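Unit 4: Packing and Checking a Day Bag
Course notes, Office and Travel Skills
Prepared by Lowri Jarman

These notes go with the second practical session. Read them before you come in, and bring the bag you use most days with whatever is normally in it. Please don't tidy it first. The exercise at the end works better with a bag in its ordinary state.

4.1 What the unit covers

The first session dealt with suitcases, where weight is carried on wheels and the contents stay put until you reach the hotel. A day bag is opened many times between morning and evening, often while standing, and it hangs from the body for most of that time. The packing order is different for both reasons.

We will use the backpack as the standard case. Shoulder bags and briefcases are covered in Unit 5, along with the Vedell folding tote that several people asked about last term.

4.2 Emptying the bag

Start with a clear surface at waist height. Take everything out, including the small things at the bottom of the front pocket. Turn the bag upside down over the table and shake it. Then sort the contents into four groups:

Used every day
Used at least once a week
Kept for emergencies (medicine, spare key, rain cover)
Everything else

The last group goes home or in the trash. Old receipts are the usual finding, followed by pens that no longer write. If you need a receipt for an expense claim, put it in an envelope now and write the month on the front.

Weigh the empty bag on the bench scale and write the figure on your worksheet. Last term's sample bag, a Kosden with a padded back, came to 1,109 grams empty and 2,594 grams packed. A lighter bag is easier to carry, but very thin fabric gives the contents little support, and a laptop in a thin bag will swing.

4.3 Holding and inspecting 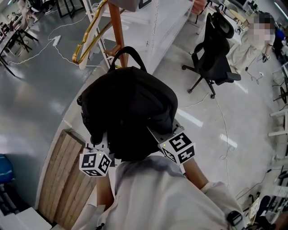 Inspection is done with the bag upright and facing you, held from both sides at once. Check the outside before you open anything. Begin at the top with the carry handle, which on most backpacks is a short loop sewn into the seam above the back panel. It takes the whole weight each time the bag is lifted off a chair or down from a shelf, and the stitching there should be looked at first. A black bag with a black handle, like the one held here, needs good light, as pulled thread in the same color is easy to miss. Run a thumb along the seam if you are unsure. Next look at the sides. Where there is a strap with a buckle on the flank, close it and pull against it, then open it again. Loose strap ends should be rolled and held with a band so they don't catch on armrests.

After the outside, open each zipper all the way and close it again with one hand. If it needs two hands, clean the teeth with a dry toothbrush and try once more. Note any zipper that still sticks.

4.4 Packing order

Pack in this order:

1. Flat items against the back panel: laptop, folder, notebook.
2. Heavy items next, close to the back and in the middle of the bag's height. A charger or a full water bottle counts as heavy.
3. Soft items in front of these, such as a sweater or scarf.
4. Small items in one pouch, with the pouch on top.
5. Keys and transit card in the outside pocket, always the same one.

People who carry a lunch box tend to put it at the bottom. This is fine if it seals properly. Otherwise keep it upright at the top and put a cloth under it.

Chargers should be coiled in wide loops and closed with a strip of hook-and-loop tape — the Rashti strips in the supply drawer are cut to the right length. Don't wrap the cord around the plug block. It bends the cable sharply where it meets the block, and that is where most of them fail.

4.5 Weight and fit

Close the bag, lift it by the handle and weigh it again. Put it on with both straps. The top of the bag should sit level with the shoulders and the bottom should rest above the hips. If it hangs lower, shorten the straps evenly.

If the bag pulls backward, something heavy is too far from the back panel. Open it and repeat step 2. Most people can correct this without emptying the whole bag.

4.6 Exercise

Work in pairs. One person packs and the other watches and takes notes. Then swap.

Each pair turns in 2 worksheets, one per bag, showing the empty weight, the packed weight and any faults found. Add a short paragraph, 200 words at most, on what you removed and what you expect to miss. Use the Darnel worksheet in the back of the course binder. The older form has no line for the side straps.

Worksheets are due at the start of the next session. Bring the same bag again, packed as you left it, for the comparison with Unit 5.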